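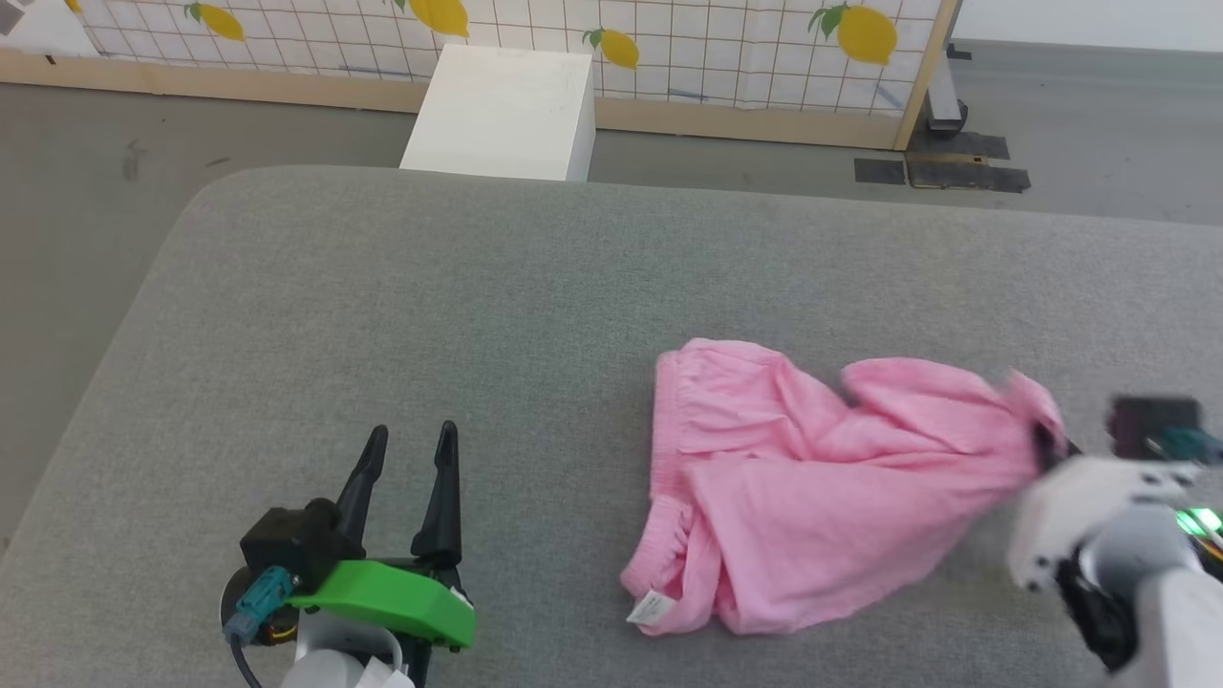

Pink cotton garment on a gray upholstered seat.

Terkum Observatory Users List
Subject: Re: Spectrograph time in April and the new calibration frames
Date: 22 Mar 2023

Dear colleagues,

The Observatory office has received several replies to last week's notice on the spring schedule. Most of them raise the same two points, and it seems best to answer them on the list. The relevant part of one message is quoted with the sender's permission.

> Our group was awarded four half nights on the Korletey
> spectrograph for the survey of faint planetary nebulae. The
> schedule now shows three. We would also like to know whether
> spectra taken before the detector was warmed up in winter can
> still be reduced with the old calibration frames, or whether
> everything has to be run again. We have 144 targets, and 44 of
> them were observed under the old setup. Running them again is
> possible but would delay our paper.

On the first point, the fourth half night has not been withdrawn. It was moved to the reserve period at the end of April, and reserve nights do not appear in the public schedule until the engineering work on the dome shutter has been signed off. Groups in this position will find the reserve allocation in their award letter, under the heading "Conditional time." If the shutter work runs over, the affected half nights will be carried into the next semester without a new proposal.

On the second point, the answer depends on the wavelength range. The warm-up shifted the dispersion solution slightly at the blue end of the detector. Red-arm spectra taken before the warm-up may be reduced with the old frames, and no further action is needed. Blue-arm spectra should be reduced with the revised set, which was placed in the Tradska archive on Monday. The revised set contains 121 arc and flat-field exposures. The raw science data are unaffected and do not need to be downloaded again.

Users who measure only line ratios within a narrow range are unlikely to see any change. Users who measure radial velocities from the oxygen lines should expect one, and are asked to state in any publication which calibration set was used. The file headers carry a version keyword for this purpose.

Two further matters were raised by other subscribers.

Remote observing from the Ollby station will be available on all spectrograph nights. Remote observers must still complete the safety briefing, even if they have done so in an earlier semester, and must be connected before evening twilight. The night assistant will open the dome and will remain responsible for closing it in bad weather. Decisions on humidity and wind are final and are not open to discussion during the night.

The mailing list now has almost 330 subscribers. Please keep attachments off the list and place finding charts in the shared directory - the mail server rejects large files and does not always inform the sender.

Questions about individual awards should go to the scheduling desk and should include the proposal number. Questions about data reduction may be sent to this list.

With kind regards,

Observatory Office
Terkum Observatory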